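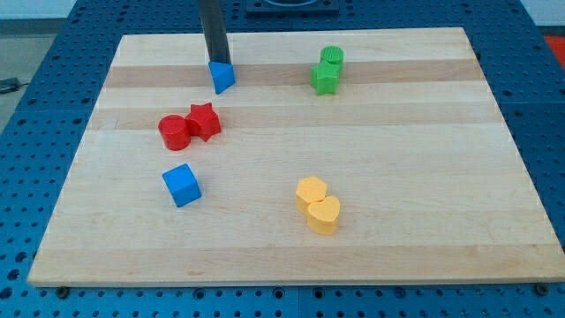
July, 6:10 a.m. Third night in a row that the bedroom held above 80 until after midnight, so I got up and did the humidity log early. Hall 58 percent, kitchen 61, basement 51. The basement number is the one I care about, given that the dehumidifier has been on the new drain hose for a week and the old bucket arrangement never got it under 60. Wood is a fair witness to all this. A board like the one on the blue perforated bench, pale planks with darker tan strips running across the width, will take up moisture from the air and give it back for as long as it exists, and most of the movement is across the grain. Along the grain you can ignore it. I wrote that on the inside cover of this book last year and still had to look it up when the pantry door started to bind.

The pantry door: clearance at the latch side is down to less than the thickness of a business card at the top, and fine at the bottom. In February it was a loose fit the whole way. I am not planing it. If I plane it in July I will have a gap in January and will be writing about drafts. Rubbed the edge with a candle stub and left it.

Hygrometers. I now have two and they disagree by 6 points. Ran the salt test again overnight: table salt in a bottle cap, enough water to make it slush, cap and both meters sealed in a freezer bag. It should settle at 75. The Jideck read 74 this morning and the old round one read 80. That accounts for the whole difference. I have marked the round one "minus 5" on masking tape and moved it to the hall, where the number matters less. The hall figure given at the top is already corrected.

Pak-hei Au came by at noon to return the hose clamps and looked at the drain line. He thinks the slope is too shallow over the last stretch before the floor drain, and he is probably right – there was standing water in the low spot when I lifted it. Raised the middle support by one brick. Flow was steady afterward. He runs his own unit on a timer, 6 hours a day, and says his basement in Jakport stays under 55 on that. His has a poured floor with a barrier under it. Mine has neither to any useful degree, so I will stay with continuous running for now.

Power: the plug meter shows 341 kWh since I reset it, which is more than I expected. The coil was dusty again and I vacuumed it, and rinsed the filter in the laundry sink. Will read the meter at the same hour tomorrow and see whether cleaning made any difference. Last summer I changed the filter and the fan setting on the same day and learned nothing from it.

Afternoon: thunderstorm to the west, none of it got here. Outside dew point around 70, so the windows stayed shut. Opened the basement door for ten minutes to bring the bike up and the reading went from 51 to 54. It was back by supper.

9:40 p.m. Hall 57, kitchen 63 (I boiled corn), basement 51. Pantry door still tight at the top but it closes with one hand. Need a longer hose clamp, a roll of masking tape, and salt.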